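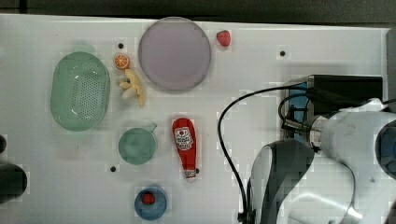

No. 36

Play food again. Yes I know, third time since May, but the bin in the corner finally got sorted and I want to write it down before I forget what we kept.

So. The lavender plate stays, it's the one every kid grabs first. Mint colander stays too, good for "washing" things, which is most of what happens in our kitchen anyway. The teal mug gets used for soup, tea, and once a whole bath for a plastic horse.

Fruit - kept the orange slice, the strawberry and the banana, the half peeled one. Sigrún thinks the banana looks sad. I think it looks like every banana that comes home in a lunch box. Lost the grapes somewhere around the stairs, if they turn up they turn up.

Ketchup bottle is staying becuase Vitória would riot. She puts ketchup on the strawberry. Fine.

And the ladybug thing in the blue bowl. Not food, red with black dots, but it gets served for dinner at least as often as anything else so it lives with the dishes now. I tried moving it to the animal box and it was back by 3.

Gave the pots and the squeaky pizza to Rizal for his two. Paid 500 for that whole pot set back when we lived in Brokavbridge, still hurts a little.

Next up is the dress up trunk, wich I'm dreading. Anyone want a cape? Have to run, pasta is boiling over - the real kind.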